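Flellik fold teaser: who's buying the October date?

Phones & Tablets > Rumors and Upcoming > 31 replies, page 1

dunmore_pete
So the invite went out Sunday night. Dark blue background, a curved line that's supposed to be a hinge, and the words "Open wide." No product name. Every site I read has decided this is the Flellik fold, because the curved line "matches the leaked case." Have any of you looked at the leaked case? It's a rectangle with a hole in it. You could match that to a lunchbox.

I'm not saying there's no foldable. I'm saying we got the same invite treatment last year and what came out was the same tablet with a new speaker grille.

kettlewick
The leaked case came from the same account that got the Greketti screen size right, for what it's worth. I'd give it better than even odds. The hinge patent has been public since spring.

dunmore_pete
Companies patent hinges the way my kid collects sticks. And that account also said the Greketti would have a headphone jack.

marisol_t
It had one on the prototype. They pulled it.

dunmore_pete
According to the account.

Josefien Postma
I sell phones for a living (not Flellik, and my store doesn't carry them, so no inside line). What I can say is that a real October launch usually has the carriers asking for shelf space by now. I've talked to two people at Tatatel stores and neither has been told to clear anything. With the Greketti they had the cardboard display stands in the back room a month ahead, and they weren't allowed to open the boxes.

That doesn't mean it isn't coming. It may mean it's announced in October and you can buy it in some other month, and that's a difference the invite is careful not to mention.

kettlewick
Could be online only at first though. Flellik has done that.

Josefien Postma
They did it with the earbuds. I can't see them doing it with a folding phone. People want to bend it before they pay for it.

voss_n
Has anybody asked about battery? The certification listing everyone keeps linking says 31 watt charging. I can't find one other phone that charges at 31 watts. Either it's a typo or somebody made up a number that sounded more real than 30.

marisol_t
It's on the certification site, voss. I looked it up myself. Model number ends in F.

voss_n
I looked it up too. The listing gives a model number and a wattage. It does not say "phone." It could be a charging brick. It could be a hair trimmer. The rumor sites added the word "foldable" and then all quoted each other.

marisol_t
A hair trimmer with a 31 watt charger. Okay.

voss_n
You see what I'm getting at.
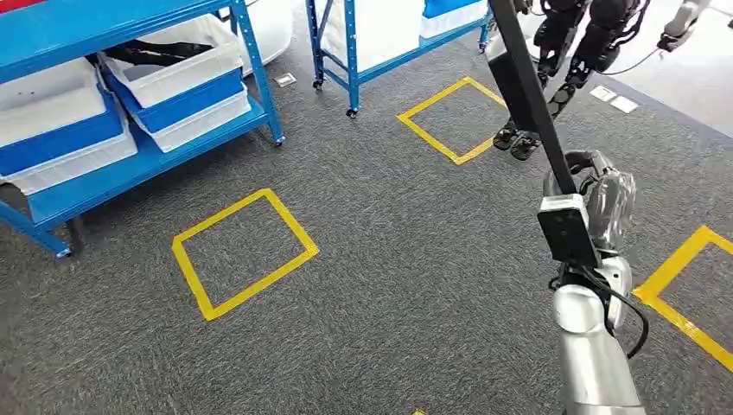

tallgrass88
I'm going to be the boring one. I bought the first Nautiyal fold on launch day and paid full price. Inner screen had a line of dead pixels down the crease after 8 weeks. Sent it in, got it back, same line in a slightly different spot. They told me it was "within tolerance." So when I see "Open wide" on an invite I don't feel a lot of excitement. I want to see what the warranty says about the crease, in writing, and how long the repair takes if you don't live near a service center.

None of the leaks cover this. I've read a lot about the color of the frame.

kettlewick
First generation of anything is rough. Nautiyal's second one has been fine, my sister has had hers over a year.

tallgrass88
I'm glad for your sister. This would be Flellik's first generation.

kettlewick
Fair.

brasslamp
You're all being way too negative, it's a teaser, it's supposed to be vague! The four renders that came out this week all agree with each other, same camera bump, same hinge, same buttons on the right side. When four separate leaks line up like that it's real.

dunmore_pete
Are they separate? Three of them have the same clock time on the lock screen. They even have the same reflection on the camera ring. I think it's one render with the background swapped out, and I'd like to know who made the first one.

brasslamp
Renders get made from the same factory CAD files, so of course they look alike. That's how it works with every phone.

dunmore_pete
Then it's one leak. One file, passed around. You can't count it four times.

brasslamp
Ok but one leak of the real file is still the real phone

voss_n
If it's the real file.

Josefien Postma
Brasslamp isn't wrong that CAD-based renders have been good in the past. The Greketti ones were nearly dead on apart from the top speaker. But case makers also work from guesses, and they have a reason to put something out early. I've had customers bring back cases for phones that shipped with the camera on the other side. We ended up with a bin of them.

marisol_t
Nobody has brought up price yet. I keep seeing the claim that it'll come in under the Nautiyal. Where does that come from?

kettlewick
The "industry source" in that long article from last week. The one with the chart.

marisol_t
I read it. The source says Flellik "is aiming to be competitive." That's all of it. The writer turned that into a dollar figure and the chart is made out of the writer's figure.

tallgrass88
Competitive with what, too. I bet it's competitive with the Nautiyal's launch price, which nobody pays anymore. Tatatel has it on sale every other weekend.

ohm_sweet_ohm
Lurker here. I preordered off a teaser once, put down a 56 dollar deposit through a reseller to "hold my place" and the product was a smart display. Not a phone at all. Took me until spring to get the money back, and I had to send them a scan of my ID to do it. Please don't give anyone a deposit for this. There are already two sites doing it, I won't link them.

Josefien Postma
Seconding that. If there's no product page on Flellik's own site, there's nothing to reserve. I'd report the ones you found.

brasslamp
Yeah I agree on deposits, that's just dumb. Still think it's the fold though. The event is in the morning and they've booked the bigger hall, you don't do that for a tablet.

dunmore_pete
They had the bigger hall for the speaker grille.

brasslamp
Did they??

dunmore_pete
Same one. Check the invite from last year, the address is at the bottom in gray. I have both of them in my inbox. The map link is the same too.

kettlewick
Huh. I had that down as new.

I'm still going with a fold, announced in October, on sale whenever. But I'll drop my odds a little. And I'm taking 31 watts off my list until someone finds the charger.

voss_n
That's all I was asking for.

tallgrass88
If anyone here watches the stream live, could you write down exactly what they say about durability? The wording, I mean. Last time Nautiyal said "tested to" some huge number of folds and the small print said that was at room temperature in a machine, with a new screen film. It got repeated everywhere without the small print, including in this forum. Including by me, I think.

marisol_t
I'll be up for it. I'll post notes in a new thread so they don't get buried in this one. If it's a tablet I'm posting that in the title.

Page 1 of 2. Log in to reply.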